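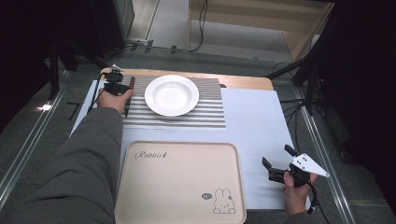 A table-setting task in progress at Sultley, worked with a hand-held gripper in each hand.

Budgeting for the Bench

By Estíbaliz Gallardo
Tuesday, January 13, 2026

Print this article | E-mail this article

The first equipment list Maximiliano Bermúdez wrote for the household robotics group at Sultley had one line on it, and that line was a robot arm. The list he sent to the finance office this winter runs to several pages. The arm is near the end.

"We were pricing the part people come to look at," Bermúdez says. "Then we'd run out of money for tables."

His group now spends most of its first year on hand-held grippers, which a person carries through an ordinary chore while the motion is recorded. The arms come later, when there is enough recorded work to train them on. It is a common order of business for small labs, and it changes what a budget has to cover.

Sultley bought its grippers in pairs from Soylu, a small supplier, after borrowing a set from a group at Clurwood for two weeks. Bermúdez recommends borrowing first. The loan showed his staff that the devices were comfortable enough for short tasks and tiring on long ones, so he wrote paid rest breaks into the labor line before he bought anything.

Labor is the largest number on the sheet. An operator at Sultley records up to 40 runs of a task in a shift, and each run has to be checked afterward by someone else. Ginette Chevalier, who keeps the group's books, charges checking to the same account as recording. When the two were separate, she says, checking was the one that got trimmed in the spring.

Spare parts come next. Fingers wear and mounting screws work loose. Cables fail more than anything else, usually at the connector, and Chevalier holds back about $200 a month for them. She asks suppliers for a price on each replacement part before she signs for the main unit. Two of them would not give one, and she moved on.

Floor space is easy to leave out. Each station at Sultley is figured at 80 square feet, with the stands and cable runs included -- more than the table alone would suggest. The room was carpeted when the group moved in, and the carpet has stayed. Replacing it was quoted, and the quote went in a drawer.

Then there are the props. Hélène Lapointe buys them, mostly from discount housewares stores: plates, placemats, trays, cutting boards, flatware. She buys plain pieces and patterned ones on purpose. Stripes and printed designs turn up in real kitchens, and a system that has only been shown plain white dishes may do poorly with them. Her line on the sheet is small, but it recurs, and she has stopped paying for it out of petty cash.

Milagros Palacios, who plans purchasing for a similar group at Latlow, went the other way and bought two arms at the start. She got a better price on the service contract that way. The arms then sat under covers for most of a season while her staff recorded tasks. She would still buy from the same vendor, she says, but she would ask for delivery in stages.

Bermúdez has asked for that in his own request. If the finance office approves it in February, the first arm will be ordered then and the second held until the storage bill is settled -- the recordings take up more disk than anyone planned for, and Chevalier wants a full quarter of invoices before she puts a figure on it.

Contact the editors | Copyright 2026. All rights reserved. | Back to top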